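Weltent data collection catch-up - minutes
Mar 18, 2020

I'm typing these up from my own scribbles again, so shout if I got something wrong!

Minutes from last time: fine, no changes. The old action on the November recordings is still open (my fault, I'll get to it).

Where we are. We have 2,723 examples in the Pukis set now, and 197 of those are bottle grasps. Udell asked us for more bottles lying on their side, so that's been the main job. We agreed to keep both arms in every recording, even if one hand has nothing to hold - the model needs to see that too.

Wrist views. We talked for ages about how close these get to the bottle. I like them, the Trịnh team finds them hard to label. We settled on keeping them and labeling from the head view first, then checking the wrist clips against it.
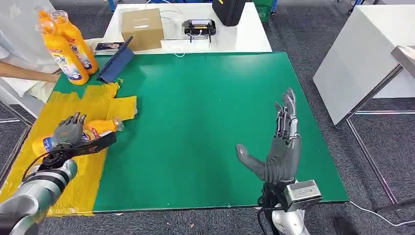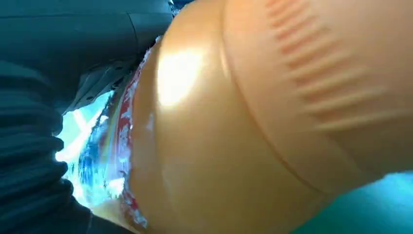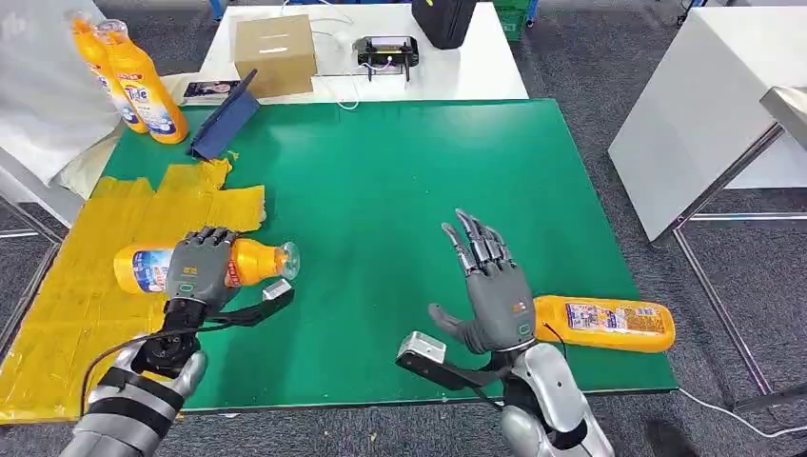

Bottle session at the green table: head view (first and third), wrist view (second).

Yellow tape. Is it a problem that the bottles are so close to it in color? Opinions all over the place on this one! I said leave it, a bit of trouble is good for the training set. In the end we're going to record 75 more with the tape as it is and then 75 on plain green, and compare.

Naming. Please, please put the hand (left or right) in the file name. I spent 2 hours sorting last week's batch and I don't want to do it again.

Actions
Me: November recordings, naming guide
Trịnh: try out the new labeling order
Udell: send the list of bottle positions they still want
Everyone: back up your clips before the next meeting

Any other business: we need more storage. I'll ask for a quote.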